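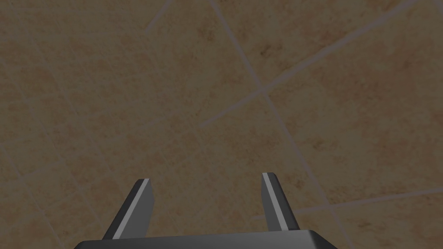 Como verificar a garra paralela na célula simulada Storbridge

Este procedimento deve ser feito antes de carregar qualquer peça na cena. Eu uso o simulador Ultix, mas os passos são parecidos em outros programas.

1. Abra a cena que tem somente o piso de ladrilhos e escolha a câmera do punho. A base da garra deve aparecer na parte de baixo da imagem, com os dois dedos apontados para cima.

2. No painel Jakab, mande a garra abrir até 100 por cento. Espere até que o valor da posição fique parado. Entre os dedos deve ficar um vão grande, onde se vê o piso.

3. Confira as pontas. Na nossa vista, a ponta do dedo direito fica um pouco mais alta que a do esquerdo. Isso é da posição da câmera e não precisa ser corrigido no modelo da garra.

4. Feche e abra 3 vezes, em velocidade baixa. Se um dedo chega atrasado, abra o arquivo de juntas e compare o amortecimento dos dois lados. Os valores têm que ser iguais.

5. Olhe as linhas do rejunte enquanto a garra se move. Elas devem ficar imóveis. Se elas tremem, a câmera foi presa no corpo errado, e é necessário prender outra vez na base da garra.

6. Grave a configuração com um nome novo. Não escreva por cima do arquivo Salent, que serve de referência para todos.

Na minha máquina, o teste completo leva quase 3 minutos. O registro termina no passo 3.493; se parar antes, repita a partir do item 2.

Dúvidas sobre o arquivo de juntas podem ser enviadas para Annatjie Matlala, de preferência com o registro anexado.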